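Notebook, July. Humville bench, afternoon

Second go at the Coetzee sentencing summaries. Reminder of what we are supposed to be finding out: does the Penum tool read a sentencing order well enough that a court reporter could trust its "time to serve" line? The vendor page says yes. I have my doubts.

Ran 68 orders through it, all from the Zustport county set, all felony pleas with a split sentence. Same settings as last time. Started at 1:40, done before 3.

The headline number looks good and I don't believe it yet. Penum flagged only 3 orders as "unclear". I pulled those first and they were fine, plain language, no odd terms. So whatever the flag is measuring, it isn't how hard the order is to read. 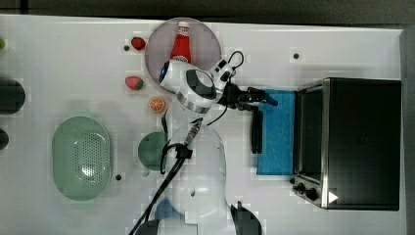 Then I read a handful it had marked "high confidence". Two kinds of trouble:

Suspended time. One order gives 6 years, all but one suspended, the rest on probation. The summary says "sentenced to 6 years in prison". A reader would take that to mean six years behind bars. Same mistake we saw in the first run, and the release notes claim it was fixed.

Credit for time served. If the credit is in a separate paragraph it gets dropped. If it's in the same sentence it is usually kept - usually, I haven't checked enough to say more.

Also a charge mix-up. The defendant was indicted for robbery and pleaded to theft, and the summary had him convicted of robbery. That one would get a newspaper sued. I'd put it ahead of the suspended time problem on the list. 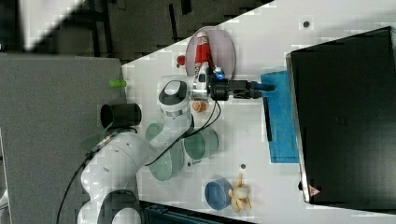

Not convinced by the idea of adding a second pass to check the first. It's the same model reading the same page. When I tried it on about 5 of the bad ones it agreed with itself every time, including on the robbery.

To do:
- hand-code the whole set, charge at plea and time to serve only
- ask Humville front desk for the amended orders, ours may be out of date
- find out what the confidence score is built from
- no numbers in the Coetzee write-up until the hand-coding is done

Files are in the Zustport folder under run 2. Run 1 is still there, don't delete it.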